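Polaron hand grippers, first month

The Polaron pair came in a padded case with 2 grippers, a cable for each, a bag of spare finger tips and a printed sheet that covers the software and skips the hardware almost entirely. I bought the set to record folding demonstrations at my own pace. What follows is limited to the handling.

Weight and grip

Each unit is heavier at the front than at the handle. With the plates fitted, mine balance a little ahead of the index finger, and the wrist notices after half an hour. I now record in blocks of 30 folds and put them down in between. Viktória Oláh, who has smaller hands than mine, moved the handle strap in by one hole and did not complain again.

Jaw travel is smooth up to the last few millimetres, where there is a slight step. On cotton it makes no difference. On thin synthetic cloth it tends to pinch two layers when one is wanted.

Cables

Both units are wired. The cables leave at the rear and are stiffer than I would like. If one is pulled tight across the forearm it turns the handle outwards, so leave a loop. I would pay extra for a softer cable, and Polaron does not sell one.

Calibration

The routine takes 47 seconds per hand and has to be repeated whenever a plate is removed. The left unit failed it twice in the first week with error 161, which is missing from the sheet. Support answered the next morning: tighten the rear plate screw, restart. That cured it.

Folding towels

Towels are the easiest cloth I have tried. The pile gives the fingers something to hold, and a folded edge can be lifted with one jaw under it. I rest both grippers near the front of the table between folds, jaws facing in, which gives a consistent start position. 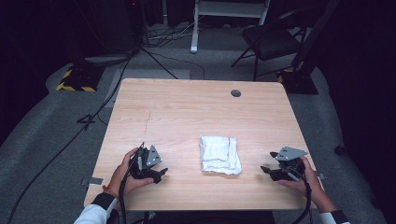

Against the Tremon set

I borrowed a Tremon pair last year. The handles were better shaped and the jaws opened wider, but the position drifted during long takes. Polaron holds its position and costs less. I am keeping it, with the strap moved in and spare screws in the case.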